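Does adding wrist cameras help if I only have 190 demos?
Obaidul Sarkar

I'm training an imitation policy to put clothes from a sofa into a laundry basket. Two arms, one head camera. The policy reaches the right area but closes the gripper too early, usually short of the fabric.

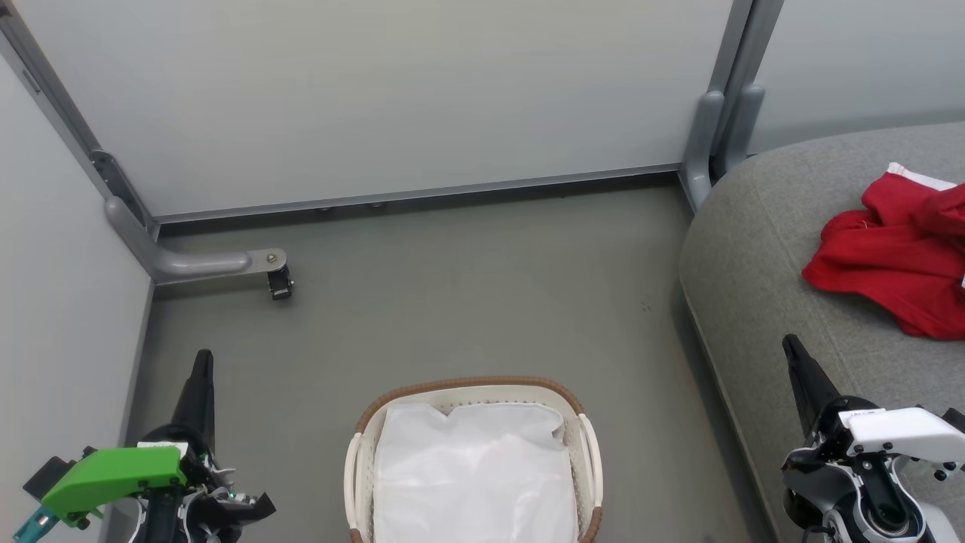
Head camera view, red garment on the sofa

I held out 9 start positions for testing. Training loss looks fine. Should I collect more demos or change the inputs?

Ratree Pongsiri

Change the inputs first. We ran the same comparison at Trevirdale with 975 demos, then cut the set down in steps. The wrist views mattered most when the set was small. From the head you get a poor idea of how far the fingertips are from the cloth.
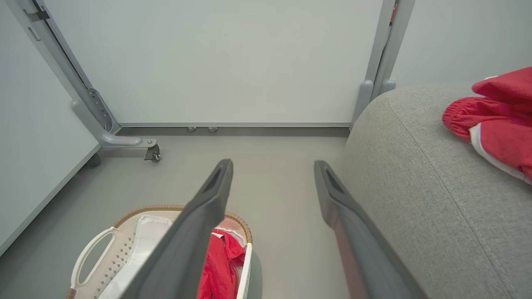
Keep the head view too, or the policy loses the basket once the arm turns away. We also dropped out one camera at random during training, and that made it less jumpy.

Yaowalak Kaewmanee

just get 1000 demos, worked for me 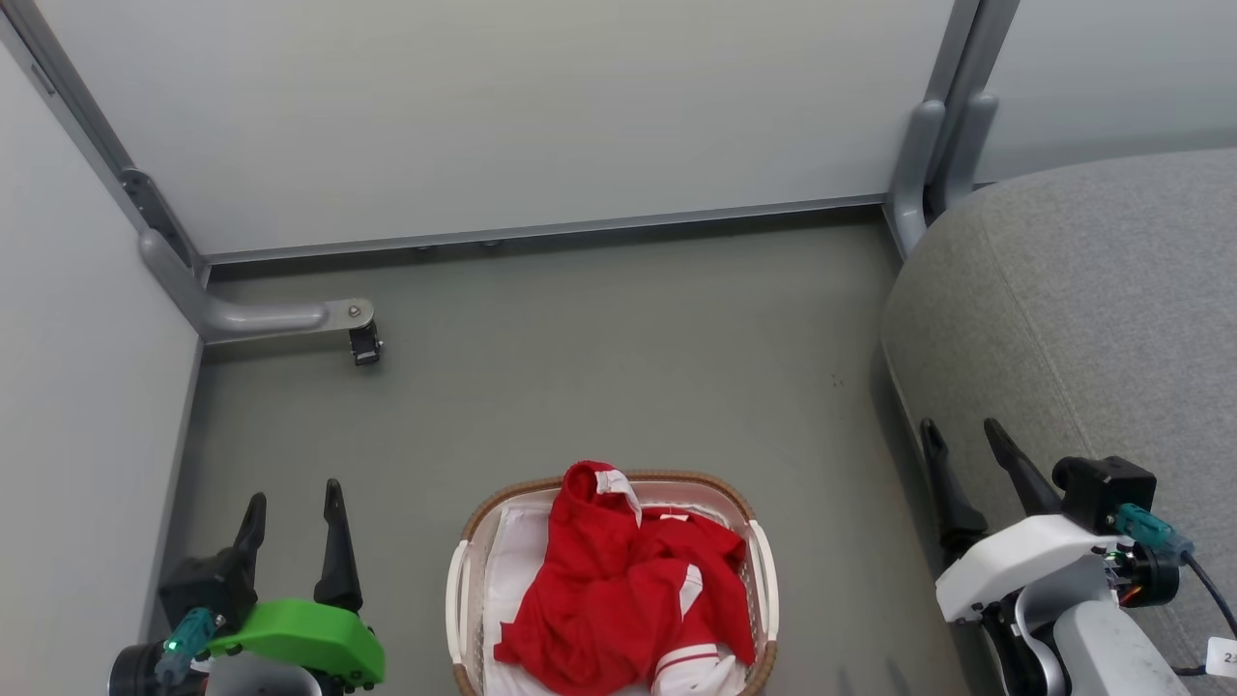
Boonsong Phetsri: More demos with the same head view won't fix depth. Check your camera timestamps before you retrain, mine were late and it looked exactly like early closing.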